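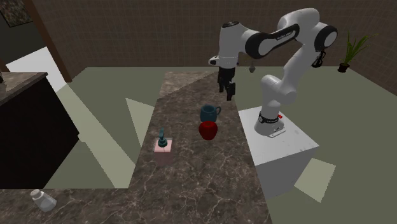 Kevser Ateş replied:
Is that 400 including the ones you threw away, or 400 good ones? It makes a difference to what people can tell you. If you kept every recording where the apple ended up off the counter, then I'd look there before touching the network.

Kukitel wrote:
400 kept. I threw away 41 on top of that, mostly drops, plus a few where I lost track of which way the wrist was turned and had to stop. All of them driven by hand in the simulator with a six-axis puck on the desk, screen in front of me, no headset. The task is one apple, pick it up off the marble and lift it clear. Nothing else on the counter has to be moved.

The trained policy gets to the apple nearly every time. Then it stops above it and hangs there. Sometimes it goes down after a while, sometimes it doesn't and the run times out.

Çınar wrote:
Classic pause problem. You stop above the apple in your demos to check the alignment, don't you? So there is a long stretch of frames in every recording where the picture hardly changes and the action is zero. The policy sees that picture, outputs zero, sees the same picture again, outputs zero. It has learned exactly what you showed it.

Trim the pauses. Anything where the hand moves less than some threshold for more than a few frames, cut it out.

Kukitel wrote:
Yes I stop. I can't judge depth on a flat screen so I come in above, look at the wrist view, shuffle sideways, look again, then go down.

Kevser Ateş wrote:
I would not trim, or at least not as the first thing. If you cut the still frames you also cut the moment where the operator decides. What's left jumps from "above and slightly off" to "going down" and you can get a policy that goes down when it's still off. We did this on a drawer task and the result looked much more confident and missed the handle more often.

What I'd do is change how you drive. Do the looking before you get there. Keep moving slowly the whole way in, even if it's a bit clumsy. Small corrections on the way down are good data, the policy needs them. A dead stop isn't.

Çınar wrote:
Easy to say, but he already has 400. Re-recording is days of work. A trimming script is ten lines.

Kevser Ateş wrote:
It isn't days. They are short episodes. And he doesn't need 400 again, he needs a batch driven properly to see if the hanging goes away. If it does, you know.

Kukitel wrote:
What size of batch would you call enough to see a difference? I get through about 8 an hour before my wrist complains, and I'm doing this in the evenings.

Etar wrote:
8 an hour is very slow for one apple. What are you doing between episodes?

Kukitel wrote:
The reset. The scene reloads from scratch every time, and the kitchen is heavy on my machine. Then I write down the result by hand in a text file.

Etar wrote:
Don't reload the scene. Reset the joint positions and put the objects back, leave the room where it is. If you want a different layout, move the objects, you still don't need to rebuild walls and cabinets. And bind "keep" and "discard" to the two buttons on the puck so the label goes in with the recording. You'll go several times faster, and you won't be tired and sloppy by the end.

Also post your views, please. We are guessing about what the policy can see.

Kukitel wrote:
Fair. The outside camera first. It's a fixed one that looks across the counter, with the base of the arm bottom right.

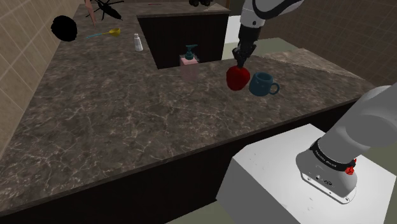 Outside camera, apple in the grip just above the marble.

I've moved this camera twice since I started. I know I shouldn't have. The first lot of recordings was from further over, and I haven't checked how many of the 400 are from which position.

Çınar wrote:
OK, that is a bigger thing than the pauses and should have been in the first post.

If the outside camera has moved and the policy isn't told, then the same spot on the counter is in different places in the picture depending on when you recorded. It can get to the apple in a general way and then be unsure about the last bit. That would also look like hanging.

Kevser Ateş wrote:
It could be either. But you're in a simulator, so you don't have to choose between throwing them out and living with it. If you saved the joint states and the object poses, replay the recordings and render them again with the camera where you want it. Did you save the states?

Kukitel wrote:
Joint states yes, every step. Object poses only at the start of the episode.

Kevser Ateş wrote:
That may be enough. Put the objects at their start poses, feed in the same commands and let the physics run. Some grasps will come out differently the second time. Check the end of each one and drop those that fail on replay. Don't drop them by eye, write a test for apple height.

Etar wrote:
Feed in the commands, not the joint states, if you have both. Forcing joint states step by step can push the fingers through the apple or throw it across the room.

Kukitel wrote:
I have both. Didn't know there was a difference for this, thanks.

Wrist view now. I grabbed a frame on the approach.

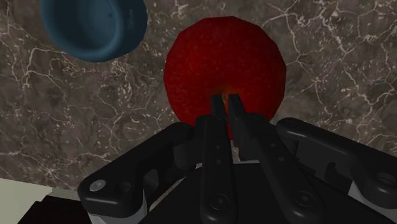 Wrist camera, fingertips over the stem end.

You can see my trouble with depth. From here I can tell left from right very well and I can't tell how high I am.

Brindico wrote:
Been reading along. That wrist view is decent. The fingers are in it, the apple is in it, there's marble around it. I've seen much worse used with success.

I'd say something different from the two of you about the driving though. The puck is the weak point. You are giving it velocities with one hand and watching a flat screen, so of course you stop. With a small leader arm on the desk, one you hold and the big one copies, the pauses go by themselves, as your hand knows where it is. I changed over in September and wouldn't go back. You can build one from hobby servos and printed parts.

Çınar wrote:
For a single apple? That's a lot of soldering to avoid writing a script.

Brindico wrote:
For a single apple no. But nobody stops at a single apple. He'll want the mug next.

Kevser Ateş wrote:
I'm with Çınar on this one. A leader arm is nicer to use, but you can drive smoothly with a puck. It takes practice. Turn the gain down, and turn off rotation for this task, as an apple doesn't care much which way round you take it. With only three axes and the finger button, most people stop freezing above the object after an evening or so.

For the height, put a second small window on your screen with a side view. You don't record it, it's only for you.

Etar wrote:
Careful with that. If the operator sees something the policy doesn't, the operator acts on things the policy can't know. Then you get demos that can't be copied from the pictures. I'd rather record the side view as well and let the policy have it.

Kevser Ateş wrote:
In principle yes. Here the outside camera shows the height well enough, the side window just makes it easier for a person. But I agree that recording it costs little, and if you can spare the disk, do that.

Kukitel wrote:
OK. This is what I'm going to do, tell me if the order is wrong.

1. Fix the outside camera and write the pose into the config so I can't nudge it.
2. Replay everything from commands, re-render, test apple height at the end, drop the failures.
3. Train on that with nothing trimmed, so I know what the camera was costing me.
4. Rotation off, gain down, quick reset, two buttons, and record a fresh batch without stopping above the apple.
5. Trimming only if it still hangs.

Çınar wrote:
I'd swap 4 and 5, as you know. Otherwise fine. When you do trim, leave a few still frames at the grasp itself. The fingers need time to close and if you cut that part the arm lifts early.

Kevser Ateş wrote:
Order is fine by me. For step 3, run the test from the same start positions you used before, or you can't compare.

Kukitel wrote:
Step 1 and 2 done. Replay lost more than I hoped, mostly the grasps where I had caught the apple high up near the fingertips. On looking through the replays those were bad grasps to begin with and I'm not sorry to lose them. Training on the rest now.

Kukitel wrote:
Result of step 3, same start positions as before. It still waits above the apple, but it goes down by itself in most runs, and when it does it's better centred than it was. There are 5 start positions where it hangs every time, all with the apple near the front edge of the counter.

Kevser Ateş wrote:
Then look at how many demos you have with the apple near the front edge. I suspect very few. Put those into your new batch first.

Kukitel wrote:
Just checked and you're right, hardly any. I was avoiding the edge without meaning to, the arm feels cramped there with the base so near. Will record there tonight with rotation off.

Brindico wrote:
If it feels cramped, leave rotation on for those. Near the base the wrist may need to turn.

Kukitel wrote:
Will try it both ways and post the numbers for each.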